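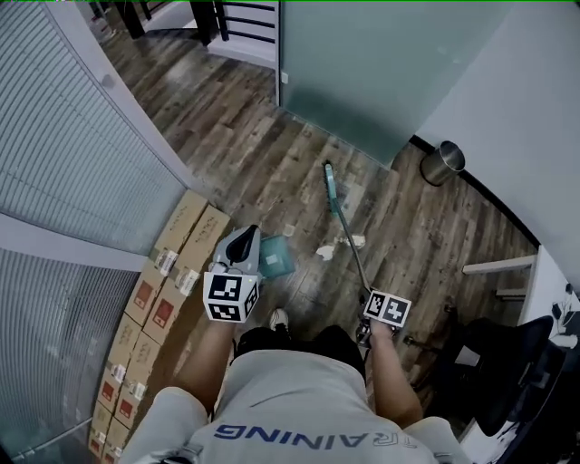 ok so I finally did the thing and canceled my gym membership. Tultura on the east side, if you know you know. Been paying since August and I went 3 times. THREE. A thread, I guess

2/ my plan is stairs. My building has plenty of them and they're free! Tsion Nigatu got me into it (hi Tsion) and she is way too cheerful on the fourth floor, I could barely say my own name up there

3/ also trying to walk to work when it isn't pouring. Virville is a pretty flat town so I have no excuse, except the long light by the bakery, and the bakery

4/ shoes! I asked last week and got so many answers, thank you. Went with the plain gray ones on sale. Dagim swears by the fancy kind with the thick sole but they made me feel like I was on a boat

5/ someone asked about food and I'm not doing a food thing. I had leftover lentils and 2 oranges today and then most of a sleeve of crackers standing up in the kitchen. That's the whole report

6/ the cancellation itself took two phone calls and a LETTER. With a stamp! Had to borrow the stamp from Adebayo because who has stamps (Adebayo, he has a whole roll)

7/ anyway if anybody around here wants to do a slow loop by the river on Saturday mornings, reply or message me. Slow as in we stop and look at ducks. Dogs welcome, strollers too, bring your own coffee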